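Chinyere Etim
17 Dec 2019

Switched our water over to a new meter in March and I finally have enough bills to compare. Short thread for anyone in Grolley who got the same letter we did.

The old meter was read twice a year and the rest was estimated. Our last estimated bill said 1,165 gallons for the month. The first real reading came in well under that.

I called the billing office. They do credit the difference, but you have to ask for it. Have your account number and the serial number off the old meter. It's on the removal slip the installer leaves.

Our credit was $186. It took 3 calls and showed up on the second bill after the last one.

If you lost the slip, they can look it up by address. That adds a couple of weeks - they send the request to the Marino office and wait for it to come back.

Someone asked about the leak alert. Ours is off by default. You turn it on in your online account under notices, and you can pick text or email. I picked text.

The alert only goes out after water has been running nonstop for a full day. A toilet that leaks on and off won't set it off. Put food coloring in the tank and check the bowl before you go to bed.

Also, the new bills have 2 due dates on them. The top one is for water and the bottom one is for sewer. I paid the sewer late once because of that.
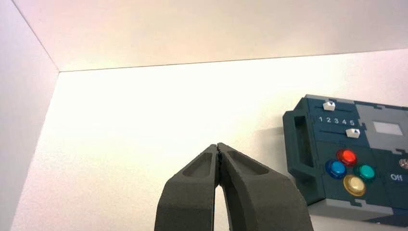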